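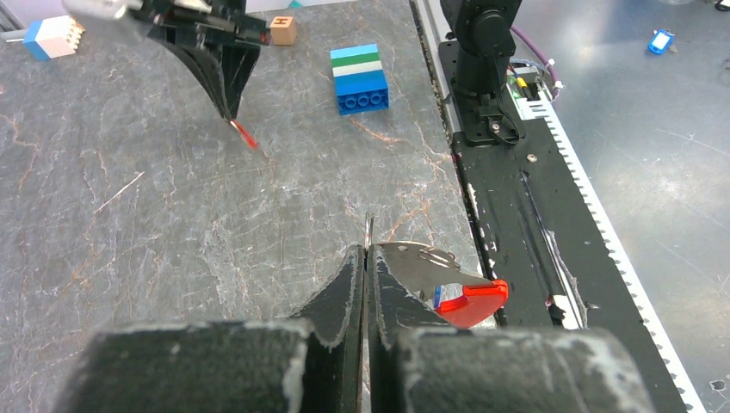

Mitura Table Kit, project report
Jun 23, 2021

Goal: sort the mixed box of small stuff into groups and give each group a home. Building bricks, wood blocks, game pieces, hand tools. Sounds easy, wasn't.

Tools first. Pliers with the red grip go in their own tray, never in with the bricks, they scratch everything. Bricks we keep stacked by size, color doesnt matter. Biggest one at the bottom or the stack tips.
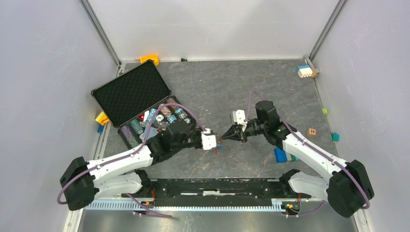 Poker chips stay in the black case with the foam lid. Stack by color before closing. Loose white ones are still a problem, they slide under the foam and we lost 5 that way in June. Maybe a small bag?

Budget: 200 for trays and labels, ordered from Khoo. 2 trays still missing.

To do
- label the case
- decide where the wood blocks go (with bricks or seperate)
- send parts list to Naltetau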